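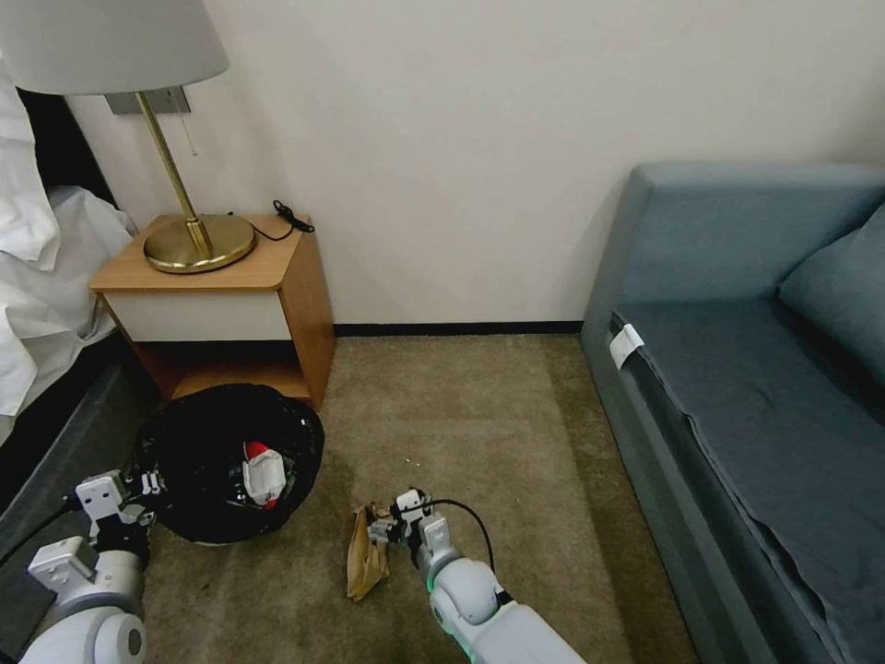
Reading lamp is too glaring for night reading, what bulb and shade should I try?

Posted in Home & Living > Lighting, January 2022

pathirana_reads

Hi all! I've finally got back into reading before bed after years of scrolling and I'm loving it. I'm on my fourth novel since December, which is more than I managed in the whole two years before. The trouble is the light. My bedside lamp has a big white drum shade on a brass base with a pull chain, and I really like the look of it, so I'm keen to keep it. But the bulb in it is far too harsh. After half an hour my eyes are sore, and then I lie there wide awake.

I went to the hardware store in Prirkton and stood in the bulb aisle for ages. There are lumens and kelvins and watts and "equivalent watts" and I came home with nothing. The bulb in there now is a Protine one and the writing on it has mostly rubbed off, but I can make out "cool white".

What I'd love to know:

What colour of light is best for reading at night?
How bright should it be? My partner goes to sleep before me, so I can't light up the whole room.
Is a white shade a bad idea? Would a darker one help?
Can I put it on a dimmer if it only has a pull chain?

The lamp sits on a low nightstand, so the shade isn't much higher than my pillow, if that matters. Happy to spend a bit if it's worth it. Thanks heaps!

rumum_and_co

Oh, you're going to be so pleased when you change that bulb! Cool white is your whole problem, or most of it. It's great over a kitchen bench and awful beside a bed. I had the same thing in our spare room and my mum refused to sleep in there until I fixed it (fair enough, it was like a dentist's).

The number you want is the kelvin one. It tells you the colour and it's printed on the box with a K after it. Lower is warmer and more yellow, higher is whiter and bluer. Go for 2700K, which most brands call warm white, or lower again if you like a really amber glow. You can get them down near 2,000 and they're gorgeous, like candlelight, though I find the very low ones a bit murky for small print. I keep one in the hallway and read by a 2700K.

Lumens is the brightness. Forget the watts, they only tell you how much power it uses. With a shade like yours I'd try something in the 400s. If your partner grumbles, go down a size. A 200 lumen bulb is lovely for winding down but I couldn't read a whole chapter by it, and I've got decent eyes.

Shades! White is good for reading because it lets plenty of light through the sides and softens it. A dark shade pushes nearly all the light out the top and bottom, so you get a bright pool on the nightstand and a circle on the ceiling. Some people love that. Your partner might too, as there's less spill across the bed. But I'd change the bulb first and live with it for a week or two before buying a shade, they cost a lot more than a bulb does.

One more thing about the height. When you're propped up reading, the bottom of the shade should be near your eye level. Any higher and you're looking up at the bare bulb, and that'll give you sore eyes no matter what colour it is. Sit how you normally sit and check whether you can see the bulb. If you can, either raise your pillows or get a shorter bulb that tucks up inside the shade. Golf ball shapes are good for this. And have the lamp slightly behind your shoulder if there's room, so the light falls on the page.

What are you reading, by the way? Always after a good one!

lampshade_lou

just get an e-reader with a warm backlight, problem solved. 6 years on mine and never looked back

old_wiring_prirkton

Agree with nearly all of the long answer. I'll pick up the dimmer bit because it got missed and it's a good question.

A pull chain is only a switch, on or off. You can still dim the lamp, you just do it somewhere else. The easy way is a plug-in dimmer: it goes into the wall outlet, the lamp plugs into that, and there's a slider on a cord or a little remote. Leave the chain on and use the slider. No rewiring, takes a minute.

Two things to watch. The bulb must say "dimmable" on the box. A lot of LEDs don't, and on a dimmer they flicker or buzz or pack it in early. The other is that the dimmer should say it's suitable for LED. Older ones were made for the old hot bulbs and need a bigger load than one small LED gives them, so you turn it down and the light cuts out halfway. I tried an old one from the shed and that's precisely what I got.

Or skip the dimmer and buy a three-step bulb. These change brightness each time you switch them off and on again, so you'd do it all with the chain. I've got one in my own bedroom and I think it's brilliant. Three tugs at night and it's down to a glow. Get the sort that's made for an ordinary switch, as there's another kind that needs a special socket and it won't step in yours.

Also check the sticker inside the socket for the maximum wattage. An LED will be well under, but have a look anyway while the old bulb's out. Unplug it first.

pathirana_reads

This is so helpful, thank you! Just sat up in bed to test it and yes, I can see the bulb from my usual spot, so I'll look for the golf ball shape in 2700K. The three-step one sounds perfect if they make it that small?

Lou, I do have an e-reader but I'm working through a box of secondhand paperbacks and I like the smell of them.

Reading an enormous family saga at the moment, up to page 123 and only one wedding so far. Will report back on the bulb!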